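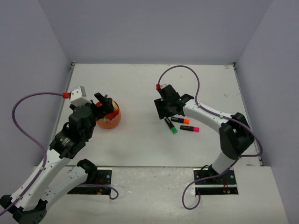 Gripper Test Operator (two openings, fixed term)
Huvley Robotics Evaluation, Skukau site
Posted June 27, 2020

Huvley compares grippers, wrist cameras and arm controllers for companies that build or buy light robot arms. The Skukau site runs the two-arm test cells. We are hiring two operators for a comparison of two gripper designs, referred to in this posting as Janssen and Osum. The contract runs six months, full time, on site.

The work

Operators drive a pair of arms through short tabletop tasks by teleoperation, then label and file the results. The current task set uses everyday objects such as highlighter markers and cups. A typical task has one arm working at a cup while the other works at markers lying on the table. Later task sets cover lids, folded cloth and small boxes.

Each task is run 50 times per gripper and per controller setting. Start positions come from a printed layout sheet and must be matched before every run. The pilot round produced 493 usable runs. The main round will be larger, and the same labeling rules apply to it.

Duties

Set out objects according to the layout sheet and photograph the table before the first run of each block.
Operate both arms from the leader station, alone or with a second operator.
Swap grippers between blocks, torque the mounting screws to the value on the card, and repeat the zero-position check.
Route camera and power cables after each swap so that the elbow and wrist joints move through their full range without snagging.
Check the wrist camera view against the reference view and record any shift.
Label each run as complete, partial or failed. Partial and failed runs also get a cause code: slip, missed grasp, collision, operator error, controller fault or camera fault.
Stop the cell and file a fault report when a joint overheats, a cable connector works loose or a controller drops out. Do not restart without sign-off from the shift lead.
Wipe down the tabletop and inspect finger pads at the end of each shift.

Operators do not choose which gripper is mounted. The order of blocks is set by the test plan and may not be changed, including when a block is going badly. Opinions on how a gripper feels to drive are collected on a separate form at the end of each week and are kept apart from the run data.

Required

Steady hands and normal or corrected-to-normal vision. Color vision is tested at interview, as layout sheets identify objects by color.
Ability to repeat the same short task for up to two hours with scheduled breaks.
Comfort with hand tools, small screws and cable connectors.
Clear written English. Fault reports are read by people who were not in the room.
Basic use of a Linux desktop: opening a terminal, running a supplied script, copying files to a network drive.

Helpful but not required

Previous work in teleoperation, electronics assembly, lab testing or quality inspection.
Some Python, enough to read a log file and plot joint current against time.
Experience with camera calibration.

No degree is required. Training takes two weeks and is paid at the full rate. Trainees practice on a spare cell, and their practice runs are not included in the comparison. At the end of training each operator completes a qualifying block of 50 runs with the Janssen gripper and a second block with the Osum gripper. Operators who do not qualify may repeat both blocks once.

Hours and pay

Two shifts are available, 7:00 to 3:00 and 12:00 to 8:00. State which you can work. Operators stay on one shift for the length of a round. Pay is hourly and is the same for both shifts. The rate is given in the application packet. Time at the leader station is capped at four hours per shift, with the remainder spent on setup, labeling and maintenance.

Restrictions

Applicants who have worked for the maker of either gripper since April of last year cannot be considered for this round. Operators sign a confidentiality agreement covering results, drawings and test software. Phones are stored outside the test room during runs.

How to apply

Send a resume and a one-page letter to the Skukau hiring desk, with "Gripper Test Operator" in the subject line. In the letter, describe one piece of repetitive or precise work you have done and how you kept track of errors in it. Do not send videos or code samples.

Selected applicants will be invited to a 90-minute session on site. It consists of a short interview, the color vision test, a cable routing exercise and 20 minutes at the leader station. No practice beforehand is expected. Scores from the leader station are used to plan training and do not decide the hire.

Applications are reviewed in the order received, and the posting closes when both positions are filled.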